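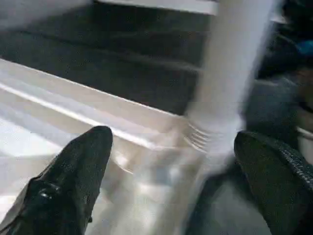
Visit to the Rerodetti packing hall, Birier

Our group went to Birier in October to see the packing hall that Rerodetti runs on the edge of the town. We had asked for a normal working shift and that is what we got. There was no film and no presentation, only a table with coffee, a box of safety shoes in the wrong sizes and Rozália Barta, who manages the hall and walked us through it from goods-in to the loading doors.

The hall packs small household goods for other firms. Most of it is sets: a few parts from different suppliers that have to go together in one bag or one box, with a leaflet. The orders are short. A long run is 3,000 sets, and plenty are 500. Barta said this is why the place was late to automate. A dedicated packing machine takes most of a shift to change over, and by then a person at a bench would have finished the order.

What they have now is a row of seven robot arms on benches, put in by Oláh, an engineering firm that also did the conveyors. The arms have two-finger grippers with a small camera at the wrist, and they pick parts and place them in whatever the set is packed in. They do not stand in a cage. Each bench has a marked area on the floor and the arm slows down when someone steps into it. I had expected them to be faster. At the pace we saw, a practised packer would beat one easily over ten minutes. Over a whole shift it is closer, and the arms carry on through the breaks.

Goods-in

The first part of the tour was the least automated. Pallets come off the lorries by forklift and are opened by hand. The parts are tipped into bins, checked against the order sheet and wheeled to the benches. Barta told us they looked at a system for opening cartons and decided against it. The suppliers all tape their boxes differently and some use staples.

The checking has changed, though. Parts used to be looked at by the packer as they went into the bag, so a cracked one was simply dropped in the reject bin. The arms do not spot a hairline crack. So two people now do nothing but inspect before the bins go out, and another checks finished sets at the far end. One woman at the inspection table said she liked it better than packing because she could sit down. Her colleague said it was harder on the eyes and that he asked to be swapped after lunch most days. They do get swapped, every two hours, but only since the spring.

The benches

We spent the longest time here. Güven Oral looks after the seven arms on the day shift. He packed by hand in this hall for 12 years and was one of those who put themselves forward when the training was offered. He has a stool, a screen on a swivel stand and a trolley of spare gripper pads, and he walked up and down for most of the time we were talking to him.

His work is mainly stoppages. An arm that fails to pick a part tries again, then again from another angle, and then waits with an amber light on. Oral goes over, moves the part and presses a button. Shiny and see-through things cause most of the trouble, he said, and thin pieces that lie flat or get hooked into one another. He showed us how he shakes a bin before he puts it down so that the parts settle apart. That is not in the instructions from Oláh. The other shift has picked it up from him.

He also teaches new orders. For each one he leads an arm through the movements by hand, saves them, and watches the first sets come off. If the bag opening is narrow he may have to do it over several times. A simple order is ready before the morning break and an awkward one can take up the day, and some are still given to the hand packers at the end of it. There is a hand line next to the arms with room for six people, and it was busy when we were there.

Somebody asked whether he missed packing. He said he missed talking. On the hand line you stand opposite someone for the whole shift, and now he has his conversations in passing. His wrists are better. He had trouble with both of them by the end and was sleeping in a splint.

The software that shares out the orders between the arms and the hand line is called Nedska. We were shown the screen but it was in Italian and the explanation was rather quick, so I will not try to repeat it. The packers' complaint about it is that it changes its mind. A job that was down for the hand line at six in the morning may have moved by eight, and the bins have to be wheeled back again.

Jobs and pay

We asked about this in the canteen, with Barta present for the first half and then not. The hall has fewer packers than before the arms came. Barta said that the reduction was made by not replacing people who left and by ending the use of agency staff at busy times. The packers we spoke to agreed that no permanent worker had been dismissed, but one pointed out that several of the agency people had come back every autumn for years and had counted on it.

The arm operators are paid on a higher grade. Inspectors are not, and this is the sore point at the moment. Their view is that they are now doing the part of the old job that needed judgement, for the old money. Barta told us it was being discussed and would not say more.

Training lasted two weeks for the operators, partly at Oláh's workshop and partly in the hall. Oral thought it covered the arms well and the faults badly. He would have liked a second visit after a month, once they knew what to ask. Two of the first group went back to the hand line by their own choice.

Practical notes for other groups

The hall takes visitors in small parties, mornings only. Go before the break if you want to see an order being taught. Bring your own safety shoes if your feet are an unusual size. Phones stay in the lockers by the entrance. It is noisy near the conveyors and those at the back of our party missed a good deal, so keep close to the guide. The canteen will do lunch if you tell them in advance - the soup was good. The bus back to Birier station stops outside the gate, on the same side as the hall.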